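Notes from my kitting task, part two

28/01/2023

In the last post I wrote about how I mounted the arms and how many times I put the base in the wrong place. Today I want to write about the part which takes most of my time now, and that is recording the demonstrations.

For the readers who are new: I try to teach a pair of arms to prepare small kits of parts. The parts are in yellow trays at the sides, and the kit goes on a sheet of paper in a steel tray in the middle. I don't write the movements by hand. I move the arms through a Gello set, the arms copy me, and everything is saved: the joint positions, the gripper, the cameras. Later a policy is trained on these recordings. The project has the name Histano, which means nothing, I only needed a folder name.

At first I believed that more recordings is always better. I recorded 101 episodes in one week and I was very proud. Then I trained on them and the arm went to the tray, stopped above the parts, and stayed there like a person who forgot why he entered the kitchen. I watched my recordings again and I saw the same thing in them. I was stopping above the parts too! I was looking at the wires and deciding which piece to take, and the arm was waiting for me. The policy learned my waiting very well.

So now I have a rule. I decide which part I will take before I start the recording. I look at the trays, I say the name of the part out loud (my neighbor perhaps thinks I am strange), and only then I press the pedal. If I change my mind in the middle, I delete the episode. It hurts a little to delete, but a bad episode costs me more later.

The second thing I learned is about the wires. A circuit board is quite easy, it is stiff and it stays how you leave it. The harnesses are difficult. They twist, they hook to each other, and the same harness never lies the same way two times. In the beginning I made them neat before every episode, and this was a mistake. The policy was good with neat harnesses and lost with all others. Now I drop them into the tray from the height of my hand and I accept how they fall. For the motors and the solenoids I do the same, but I check that the leads are not under another part.

Verna Marchetti, who had the same problem with cables at Ostrowski, wrote me a long email about it in July, and I should have read it with more attention then. Her advice was to grasp the harness near the connector, and not in the middle of the loops. When I grasp in the middle, the ends swing and catch on the wall of the tray. Near the connector it comes up like a string. She also told me to change the order of the parts between the episodes, so the policy doesn't believe that a board must always come first. I do it in blocks: 30 episodes with the board first, then 30 with a harness first, then I mix.

The third thing is the cameras. I have a view of the whole table and a view near the gripper, and I need both. From far, the arm often covers exactly the tray where I am working. From near, I see the part well, but I have no idea where the other arm is.

Some moments from the recordings:

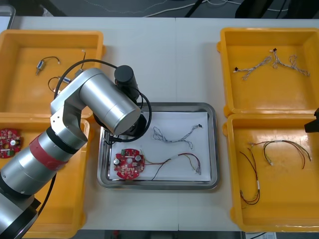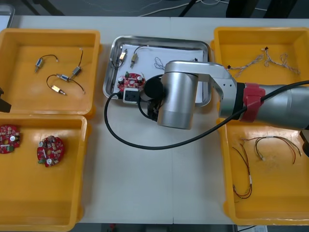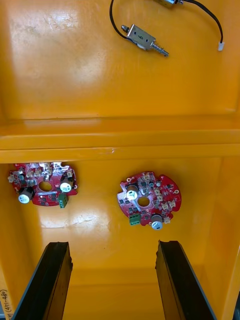 After every block I make a short check. I play the episodes at double speed and I write for each one a word in a text file: good, slow, slip, or delete. "Slip" means that the part fell and I picked it up again. I was not sure if I should keep those. For now I keep them, in a separate folder, and I will train with them and without them and compare. I think that the arm needs to see how to repair a mistake, but maybe I only think so because I don't want to lose the work.

My speed is now 40 good episodes in one afternoon, if I drink coffee before and not during. After that my hands become lazy and the grasps are not precise any more. I tried once to continue in the evening and almost everything from that evening went to the delete folder.

For storage I moved everything to Arkik, a small program I wrote for sorting episodes by part and by block. It is ugly and has no documentation. If somebody wants it, write me and I will clean it a little before I send it.

Next I want to record with both arms moving in the same episode, one holding the harness and the other making it straight. I tried it 2 times and both times the wires won. I will write again when I have something better to show.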